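Resenha: a miniatura de porta de correr da Stokden, depois de uns meses em cima da bancada

Publicado em 17 de dezembro de 2018

Já tinha prometido a quem me segue que ia falar desta porta, e fui adiando porque queria mexer nela com calma primeiro. Comprei-a em abril, na loja Núñez, quando andava à procura de uma amostra para mostrar aos clientes lá da oficina como funciona uma porta de correr sem ter de os levar a uma obra. Quem trabalha com caixilharia sabe como é: a pessoa olha para o catálogo, diz que sim a tudo, e depois na montagem pergunta porque é que há uma calha no chão. Com um modelo pequeno em cima da mesa a conversa muda logo!

A Stokden vende isto em duas versões, uma só com o painel e outra com o painel, a calha e a estrutura do lado direito. Fiquei com a segunda, que me custou 96 euros com portes, e ainda bem, porque sem o vão completo perdia-se metade da graça. Veio numa caixa com bastante espuma, muito bem acondicionada (guardei a caixa, claro, guardo todas), e um folheto de montagem que se lê em cinco minutos. Entre apertar tudo, desapertar o que apertei ao contrário e voltar a apertar, levei 32 minutos, com um café pelo meio.

O que mais me agradou foi o vidro. Nas miniaturas baratas que tive antes, a transparência era baça logo à saída da embalagem e ficava tudo com ar de brinquedo. Neste caso há brilho a sério, daquele que apanha qualquer luz que esteja por perto, e os montantes brancos têm um acabamento lustroso que condiz. O reverso da medalha é que se vê cada dedada, e eu passo a vida com as mãos sujas de massa. Tenho sempre um pano de microfibra ao lado e já me habituei.

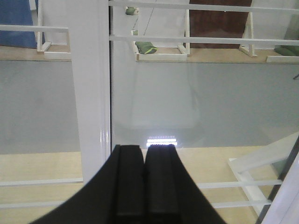
Luz refletida numa superfície brilhante, com um montante branco à esquerda e a madeira clara em baixo.

Passando às ferragens, que é onde normalmente estas coisas falham. O puxador é uma barra de metal prateado, comprida e curva, com a ponta de baixo em gancho. Gosto muito do desenho, embora numa porta verdadeira eu escolhesse uma coisa mais discreta, e para uma peça deste tamanho tem uma presença enorme. Há quem ache exagerado. Eu acho que ajuda, sobretudo com clientes mais velhos, que agarram logo nele sem ser preciso explicar nada - e agarrar é meio caminho andado para perceber o movimento.

Ao lado do puxador, embutida no montante, vem uma chapa de fechadura estreita, em metal escovado, com o seu furinho de parafuso e a abertura retangular para o trinco. É um pormenor pequeno, mas foi o que me fez decidir entre esta e a da Trindance, que vi na mesma loja e que trazia a fechadura apenas desenhada num autocolante.

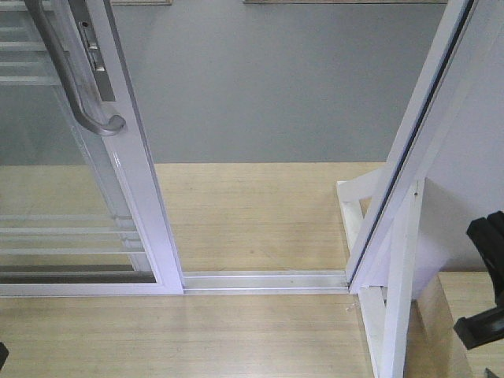 A calha merece um parágrafo só para ela. É metálica, branca, baixinha, com ranhuras paralelas, e atravessa o vão até à base do aro da direita. No meu exemplar o painel prendia um bocadinho nas primeiras semanas, e resolvi com uma passagem de pincel seco e uma gota de silicone. Desde então desliza que é um gosto. Fiz as contas por alto e já a devo ter aberto e fechado mais de 800 vezes, entre demonstrações e puro vício (estou ao telefone e dou por mim a empurrar a porta de um lado para o outro).

Pontos menos bons, que também os há. O folheto só vem em inglês e os desenhos são minúsculos. Não trazem parafusos de reserva, e bem que me faziam falta, que um deles rolou para debaixo do armário e lá deve continuar. E o branco pede uma limpeza regular, senão o pó instala-se nas ranhuras.

Quanto ao preço, a Wurna tem um modelo maior por 200 euros, com duas folhas, mas ocupa-me a bancada toda e não lhe vi vantagem para o que faço. Se precisam de uma peça para mostruário ou para dar formação, esta serve muito bem. Dou-lhe quatro estrelas em cinco, e a quinta fica guardada para quando mandarem os parafusos a mais.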